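4 September 2026
By the Groltero project team, Skimmont

Groltero: progress report to Transide on the public part of the work

Dear colleagues at Transide,

This report covers the period since our last letter and mostly concerns the open day at Bangash Hall, as you asked. The technical part will come in the usual form in November, together with the accounts. We have tried to keep the language simple because we understand that the report will also be read by members of your board who do not work with robots.

1. What was agreed

In the grant letter we promised one public demonstration of the arm doing ordinary handling tasks, a short printed guide for visitors, and a written record of what visitors asked. The amount for this part was 4,000 pounds. The demonstration has been held and the record of questions exists, but it is still in handwriting. The guide was printed one day late, so the first group of visitors did not receive it on arrival and we sent it to them afterwards by post.

2. The visit

We had 44 visitors. They came in 3 groups, with a break between the groups so that we could put the objects back and check the cables. Most of them were from the town, and one group was from the technical college. We had planned to let people come and go freely. The hall manager preferred fixed groups for reasons of fire safety, and afterwards we agreed that this was better also for us. With a fixed group it is possible to explain at the start where to stand, and then the explanation does not need to be repeated every few minutes.

Bangash Hall is a good place but not perfect for us. The floor moves a little when many people walk at the same time, and in the first session we saw this in the positions which the arm reached. It was a small error, and visitors did not notice it, but two pick-ups had to be repeated. Before the second session we moved the table nearer to the wall, where the floor is more stiff, and the problem was smaller. For another event we would ask for the ground floor room.

The power supply was sufficient. The internet connection in the hall was weak, and we did not use it in the sessions. Everything ran from our own computer, as we wrote in the risk plan.

3. What was shown

Each session had the same order. First the arm did a slow movement with nothing in the gripper, so that visitors could see the full reach and hear how loud it is (many people expected more noise). After this came the handling tasks, beginning with soft and light things and continuing to things with a difficult shape or a difficult surface. At the end a visitor could propose which object comes next.

The last part was the most liked. It was also the part where we had the most failures, and we would like to report this openly. When we choose the order, the arm meets the objects in the order in which we practised. When a visitor chooses, an object may still lie in a bad position from the time before, and the arm must approach from a side that we tried less often. In the second session a cup was pushed over the edge of the table. No one was near and nothing was broken, but one of the team had to press the stop button and walk inside the marked line to pick it up. We waited until the arm was fully switched off before doing this, and we told the group why they had to wait. Some of the students said later that this was the most useful thing they saw.

We also used the small corners, built from patterned panels, in which the objects stand or lie. A plain white background is easy for a camera. Our question in Groltero is what happens when the background is busy, and for this the strong patterns are helpful. Shiny objects are a second difficulty. Metal mesh and glittering stones look different from every direction, and the view from the wrist changes all the time while the arm comes closer. The microphone covered in rhinestones has both kinds of surface, and it was the object that children asked for most often.

We have not yet any numbers on this which we would like to publish. The open day was not arranged as an experiment, and the sessions were too different from each other to be compared.

4. Questions from visitors

The questions were written down by hand during the sessions. We give here only the subjects, and the full record will be in the November report.

Many visitors asked about work. They wanted to know if such an arm will replace people in shops and warehouses, and in what time. We answered that our project does not study this, and that we cannot promise anything in one direction or the other. A few persons were not satisfied with this answer and we understand them. For the next event it would be good to have someone present who knows the subject of employment better than we do.

Other questions were about safety, about the price of the arm, about who can see the camera recordings, and about whether the arm "knows" what it is holding. The question on recordings should have been expected by us. The cameras look at the table, but a hand or a sleeve could come into the view when a visitor points at something. We had a notice at the door, but it was too small and it hung behind the door when the door was open. We have now made a larger notice, and the staff will also say it aloud at the start.

The students from the college asked more about the gripper itself: why it has two fingers, what material is best for the finger surface, how hard it closes. We would like to invite them to the workshop in Skimmont, where there is time to take a gripper apart. In the hall this was not possible.

5. Money

Of the 4,000 pounds, we have spent 2,000 until now. It went to the hire of the hall, transport of the arm and the table, insurance for the day, printing, and the panels and objects. Transport was more expensive than we had planned, as the arm could not travel in an ordinary van without a second case. The case is now ours and will be used again.

We ask for your permission to move the remaining 2,000 into a second event, smaller than the first. In the grant letter the rest was meant for a short film. After the open day we think that people learn more when they are in the same room with the arm and can ask. If you prefer that we keep to the film, we will do this, and the script is half ready.

6. What we would change

The explanation at the start was too long. In the first session it took so much time that the children sat down on the floor. We cut it for the second session and again for the third, and the last version fits on one page.

The objects should be prepared on trays, one tray for each session. We had all of them in one box, and after every session somebody was searching. This is a small matter, but it cost us most of the break.

The marked line on the floor was made with tape, and the tape came loose near the entrance. Next time we will use a rope with posts – the hall has them and would lend them without a fee.

We also want a screen which shows the view from the wrist camera. Visitors stood to the side of the table and could see the arm well, but they could not see what the arm has in front of it when it comes down to an object, and we believe that half of the questions would be easier to answer with such a view. 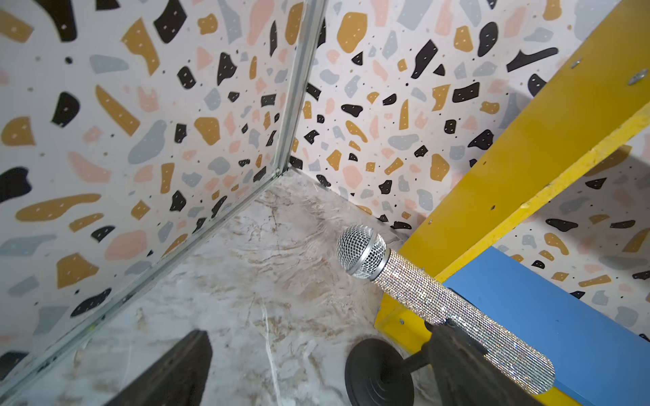
The screen itself can be borrowed from the college, so it would not change the budget. We need only a longer cable and a stand that is high enough for the back row. We will include the price of both in the November accounts, and would be glad to have your answer on the second event before then, as the ground floor room at Bangash Hall must be reserved early.

With kind regards,
the Groltero team

Last updated: same day as issue, after correction of section 5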